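Sorting out a cable bundle that keeps stopping your picking arm

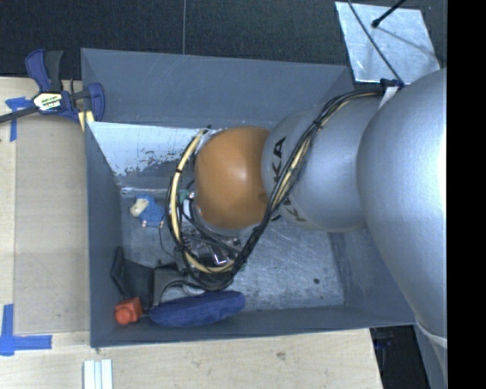

The arm down in the grey bin, with the cable loop hanging out to the left of the orange joint.

I spent the best part of April chasing a fault that I was completely sure was software. It wasn't, and I'd like to save you the same month. If your arm stops with a collision error when it's low in a bin, and there doesn't seem to be anything for it to collide with, have a look at your cables before you touch a single line of code.

What ours was doing

We pick mixed bits and bobs out of a deep bin (toys, blocks, soft fabric things, whatever's in the drawer that day). Up high the arm was happy all day long. Down in the corners it would stop dead, throw a force limit error and sit there looking innocent. I'd clear the error, send it home, run the same pick again and it would go through perfectly. Maddening!

I blamed the Perrin planner first, then the new force thresholds, then the bin model. I even measured the bin again, twice. The log had 2,227 picks in it by then and 105 of them had ended in a stop, which is far too many to shrug at and still rare enough that you never catch it when you're standing there.

It was Liên Đàm who spotted it. She ignored the target positions altogether and sorted the stops by wrist angle, and nearly all of them were bunched at one end of the range. Same end every time, with the wrist wound round and the arm reaching low. In that pose our cable loop had run out of slack on one side and was pressing on the wall of the bin on the other. The arm felt the extra load and stopped, exactly as it's supposed to.

Before you start

Put the arm somewhere high and clear, stop the program and lock the power off at the cabinet. Air off too if your gripper uses it, and let the pressure out. I know it's only cables. I also know a man who said that about a wrist joint and needed stitches. Don't lean over the bin with the thing live, and don't let anyone else have the pendant while your hands are in there.

You'll want a pack of hook and loop straps, side cutters, a torch, a bit of bright tape and a notebook. We use Vulever straps but any decent ones will do.

Step 1: look for wear

Start at the base and run your fingers along the whole bundle. You're feeling for flat spots, shiny patches and nicks. Pay attention wherever it passes over a joint, and check right underneath each tie, where the damage likes to hide. If you find bare copper or a split jacket, stop here and replace that cable. Tape is not a repair on something that bends all day.

Ours had a polished patch on the outside of the wrist loop, which I'd wiped with a cloth the week before and thought nothing of. Sigh.

Step 2: find the worst pose

Power back on, everyone out of the cell, and jog the arm in manual at the slowest speed you've got. Go down to the lowest pick you allow, then turn the wrist slowly to one limit and then the other. Watch the loop the entire time. You want to know the point where it goes tight and the point where it bulges out furthest, and they're probably not the same place. Write down the joint angles for both. Then do it again near each wall of the bin, because a loop that's fine in the middle can be a nuisance by the side.

If the load reading on your pendant starts climbing while the gripper is touching nothing at all, that's your fault right there.

Step 3: re-route it

Lock off again. Cut the ties nearest the wrist (point the cutters away from the cables, please) and let the bundle relax. You'll be surprised how it wants to lie. Fix it firmly on the solid part of the arm, leave the loop free across the joint, then fix it again on the tool side. The mistake I'd made was strapping it snugly in the middle of the loop to look tidy, so it couldn't roll as the wrist turned.

I ended up letting out 30 mm of slack and moving 2 straps. That was the whole repair, after a month of moaning.

Straps should be snug enough to hold and loose enough that you can wiggle a cable underneath. Trim any zip tie tails flush, as they're sharp little beggars.

Step 4: limit the wrist

Even with better routing I wanted some margin, so I pulled the wrist limits in on the side that went tight. In our Staseck controller that's under the joint settings, and it needs a restart before it takes. We lost a few awkward grasps in one corner and I can live with that.

What I didn't do, and please don't either, is raise the force threshold until the errors go away. I was tempted! The arm would have carried on dragging its own cables until one of them gave up, and if that happens to be a gripper signal you can drop whatever you're holding.

Step 5: test it properly

Go back to the worst poses from your notebook, slow first, then at quarter speed, then at full. Wrap a bit of bright tape round the outside of the loop before you run a proper batch. If the tape comes back scuffed, the loop's still touching something and you're back to step 3.

I've now added a cable check to the Hustico maintenance sheet that hangs by our cell, first thing in the morning before the arm gets switched on. If your loop behaves differently from ours, leave a comment with your wrist angles and how the bundle's fixed, and I'll have a think.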